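Print | E-mail

Ticket 1263
Subject: Plolex stops responding during long scan batches
Site: Briem office, drawing archive
Opened: January 2019
Status: Closed, with one item left open (see end)
Log kept by: Ok-hee Noh

Problem as reported

The archive room is scanning old building drawings into Plolex. The drawings are fed through the Sasico sheet scanner in batches, and each batch is saved as one job. Short batches go through fine. On long batches the Plolex window goes white, the title bar says "Not Responding", and the scanner stops with a sheet halfway in. The user has to end the program from Task Manager. Everything scanned in that batch is lost and has to be fed again.

The user wrote that it "always happens late in the pile" and that restarting the PC helps for one batch and then not. The same model of scanner at the Stunton office does not have the problem.

Priority was set to normal at first. I raised it after the second day, when some of the sheets being fed again were starting to tear at the leading edge. Old drawings should not go through a feeder more often than they have to.

Setup

- Desktop PC, Windows 10, standard office image
- Sasico sheet scanner on USB, set to 600 dpi, grayscale
- Plolex client, same version as Stunton
- Plolex work folder on the office file server, not on the PC
- Second monitor on an add-in graphics card
- Finished jobs go to the shared archive drive overnight

1. Reproduce the fault

Used a stack of blank and scrap sheets so no real drawings were at risk. Same settings as the user. First batch froze after sheet 71. Restarted the PC and ran it again with the same stack. Froze at the same sheet.

A fault that comes back at the same sheet is good news. It points to a limit somewhere. A loose cable or a bad port would not be that regular.

Dropped the setting to half the resolution and ran the full stack. No freeze. So the trouble goes with the amount of data in the batch and the paper has nothing to do with it.

2. Scanner driver

Installed driver was one version behind Stunton. Updated it, restarted, ran the stack. Froze again, same place. Left the newer driver on.

Also cleared the scanner's own settings and entered them again by hand. No change.

3. USB cable and port

Moved the scanner from the front port to a rear port. No change. Swapped the cable for the one from my bag. No change. Put the original cable back in the rear port, where there is less chance of somebody pulling it with a foot.

Turned off USB selective suspend in the power plan. No change, but I left it off. It does no good on a scanning PC.

4. Memory and disk on the PC

Watched Task Manager during a batch. Memory climbs with each sheet and stays well short of full when the window goes white. Local disk has plenty of free space. Ran the Windows memory test overnight, no errors. Ran a disk check, no errors.

Event Viewer shows an "application hang" entry for Plolex each time. There are also display driver warnings on some of the same days ("display driver stopped responding and has recovered"). These did not line up with the freezes by the minute, but I did not want to leave them unchecked.

5. Graphics card

Updated the display driver. The warnings kept coming, and so did the freeze.

Shut down, unplugged, case on its side and side panel off. Took the screw out of the card's bracket, released the slot catch and lifted the card out straight. Wiped the contact edge with a dry lint-free cloth, put it back, pressed until the catch closed, and refitted the screw. For anyone doing this at another site: hold the card by the bracket and the shroud, and keep fingers off the contacts. Check that no cable has ended up under the card before pressing down.

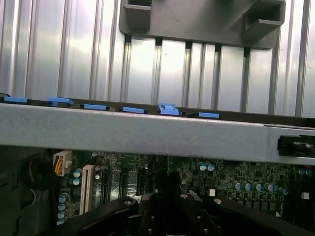 Expansion card lifted above an open case:
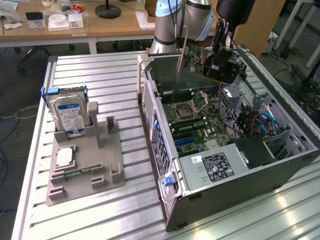 6. Result after reseating

The display driver warnings stopped. They have not come back during the time this ticket was open. So there was a small fault there, and it is worth having fixed.

The freeze did not change at all. Same stack, same settings, same sheet. I then took the second monitor off completely and ran once more on the built-in video. It froze again. Graphics ruled out. Second monitor put back.

7. Antivirus

Asked for a temporary exclusion on the Plolex program and its work folder. Got it the same afternoon. Scanning was a little quicker between sheets but the batch stopped where it always had. Exclusion removed again.

8. Compare with Stunton

Called the Stunton office and went through the Plolex settings page by page over the phone. This took most of an hour and should have been done on the first day. Two differences:

- Stunton saves a job to disk every few sheets. Briem saves only at the end of the batch.
- Stunton has its work folder on the PC. Briem has it on the file server.

The first one looked like the answer. Changed Briem to save every few sheets. The batch now got a message in place of a white window: "Cannot write to work folder". Still stopped, but at least it said why, and the sheets scanned up to that point were kept.

9. Work folder on the server

Logged on to the file server and looked at the share. Plenty of free space on the volume. Looked at the quota settings and found a limit on the folder itself. It was set up in May, when the share was only used for exchanging office documents, and the limit made sense for that. Plolex was later pointed at the same share when the archive work began.

What happens in a long batch: Plolex writes uncompressed working files as it goes. At 600 dpi the drawings are large, and the working files fill the folder up to its limit before the batch is finished. With "save at end" selected, Plolex does not check for the failed write. It keeps waiting – and the window goes white.

Restarting the PC helped for one batch because Plolex clears out its leftover working files at startup, and only then. My test stack froze at a fixed sheet because I restarted before every run. The user's batches varied more, depending on what was left behind from the one before. That explains the "not" in "helps for one batch and then not".

10. Fix

a. Created a local folder on the PC for Plolex working files.
b. Closed Plolex, changed the work folder path under Options > Storage, and opened it again. The path does not take effect until the program is restarted.
c. Left "save every few sheets" on.
d. Deleted the old working files from the share by hand, after checking with the archive room that nothing in there was needed. Plolex will not clean up a folder it no longer uses.
e. Left the quota on the share as it is. It is still right for ordinary documents.

Finished jobs still go to the archive drive overnight as before. Only the working files have moved.

11. Test after fix

Ran the scrap stack from start to finish at full resolution, 2 times in a row with no restart in between. No freeze, no message. Opened both jobs in Plolex and paged through to the end. All sheets there, in order.

Then the user ran a real batch while I watched, and two more after I had left. All completed. The user confirmed by e-mail the next morning that the overnight copy had also gone through.

Notes for the archive room

- Keep the batches as they are. There is no need to split them up for the sake of the software.
- If "Cannot write to work folder" shows up again, do not end the program. Click Retry one time. If it comes back, click Save and Stop, write down the number of the last sheet, and call us. The sheets up to that point are safe.
- Torn or taped sheets should go on the flatbed. This has nothing to do with the ticket but it came up while I was there, and two sheets with old tape on them had left glue on the feed rollers. I cleaned the rollers. The cleaning cloths are in the drawer under the scanner.
- Please do not change the resolution to get around a problem. The jobs scanned at the lower setting during the first days will have to be checked against the list and may need to be done over.

Notes for support

- Display driver warnings and the freeze were two separate faults on one PC. I spent too long trying to make them into one.
- When a site with the same equipment works, compare settings before opening anything up.
- New Plolex installs should have the work folder on the local disk. I have changed the install sheet. The old sheet said "any shared folder", and there may be other PCs that were set up from it.

Still open

Plolex gives no warning when a write fails with "save at end" selected. Sent to the vendor with the log files and the steps to repeat it. They have answered that they can see the same thing on their side. No date for a change yet. I will add to this ticket when there is one – until then, leave "save every few sheets" on at all sites.

O. Noh

Print | E-mail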